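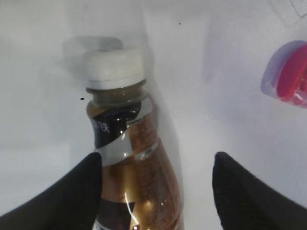
Session 4: Where the money goes when an exchange folds

Last time we got as far as what a wallet is and who holds the keys, so I'm going to assume you've still got those notes somewhere (if you haven't, they're in the shared folder under April). This week is about court cases, and I'll try to keep the Latin out of it.

Our case study is Zolwood, a trading platform that took deposits in several coins and promised a monthly return on all of them. I like it for teaching as it's small enough to fit in your head. When it stopped paying out, 3,342 customers put in claims. The lawyers wanted to know one thing first: did those people own particular coins, or were they simply owed money?

It sounds like hair-splitting, I know! But if Zolwood held the coins on trust for you, they stay yours and the other creditors can't touch them. If you handed them over and got a promise in return, you join the queue with the landlord and the electricity company. Have a look at clause 38 of the customer terms in your pack. It says "your assets" in one line and "title passes to the platform" two lines later. I've read it more times than I'd like and I still think whoever drafted it was copying from two different places.

Next, tracing. The Zolwood coins went out through 266 wallets and a fair chunk landed at a second exchange, Trananach. People often tell me crypto can't be traced, and I do wish they'd sit through one of these hearings. The ledger is public, so following the coins from wallet to wallet is mostly patience. Putting a name to a wallet is the hard bit, and for that you normally need an exchange to open its customer records, usually under a court order.

The Nazarenko fund comes in here too. It had lent to Zolwood and said it should be paid before the customers, on the strength of a charge over "all digital property". Mark that phrase in your copy, we'll argue over it in the seminar. My own view is that you can't give a charge over something you never owned, which takes us straight back to clause 38. You're welcome to disagree with me (last year's group did, loudly).

A word on freezing orders, as people mix these up. A freezing order stops someone moving assets while the case goes on. It doesn't decide who owns them and it doesn't pay anybody back.

For the seminar, please read the Standolville judgment, the short version, and write up to 2 pages on whether the customers there were better protected than Zolwood's. Bullet points are fine. Hand it in by 17/05/2024, through the course page please and not by email, I lose things in my inbox.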